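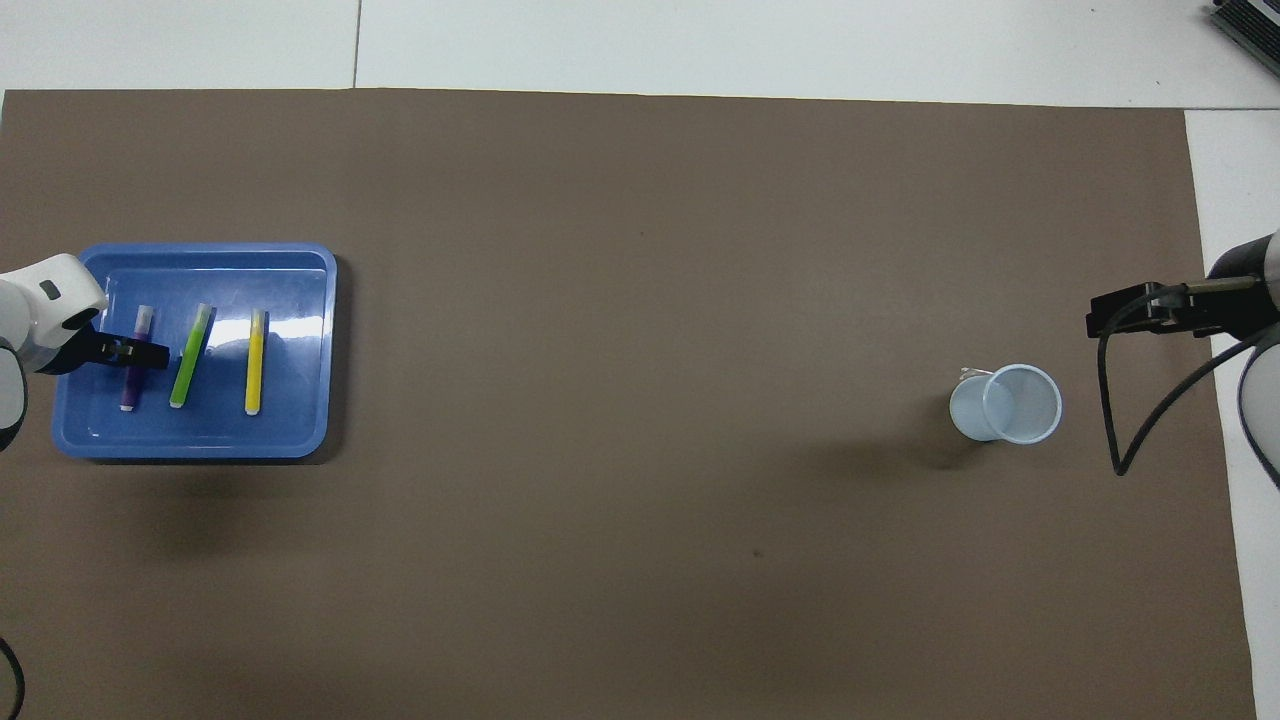

*Figure 11. Marker task, head view. Left gripper over the tray, right gripper reaching toward the cup.*

## 6. Recording the marker task by remote control

The sales sheet for the Vornlow kit says a new operator can record usable demonstrations on the first morning. Plan on throwing the first morning's files away. This section assumes both arms are homed and the leader handles are paired (section 4).

### 6.1 Set up the table

1. Lay the mat flat and push out any ripples.
2. Put the tray on the left side of the mat and the cup right of center.
3. Place the markers in the tray, spaced apart. If they touch, the gripper tends to pinch two.
4. Check the right arm's cable. A loop resting on the mat is acceptable, but it must stay clear of the cup through the whole reach.

> **Caution:** Keep hands off the mat while the handles are live. The soft-stop setting limits force. It does not notice fingers.

### 6.2 Record

1. Open a new session and name it. The default name overwrites the last one.
2. Squeeze both handles once to take control.
3. Bring the right gripper to the cup and steady it.
4. Lower the left gripper over one marker, close, lift straight up, and carry it to the cup.
5. Release, back away, and press **End**. Repeat for the other markers, one file each.

Move at a pace you could keep up all afternoon. The manual from Brarkach recommends "natural speed," but the handles lag a little and natural speed mostly records you overshooting.

**Note:** Glare on a glossy tray can confuse the head camera. Auto exposure is supposed to handle this. We turn it off and set the value to 600.

### 6.3 Check before you train

Play back every file. The software's green check mark means the file saved — it says nothing about whether the marker went in the cup. In the Prillham set, 674 files had the check mark and 595 were worth keeping.

Delete any file where:

- the cup was dragged or tipped
- you paused to think with the gripper closed
- a marker was dropped and picked up again, unless you are recording recoveries on purpose (section 8)

The "auto-trim" button is best left alone. It cuts slow approaches, and the slow approach is the part the robot needs.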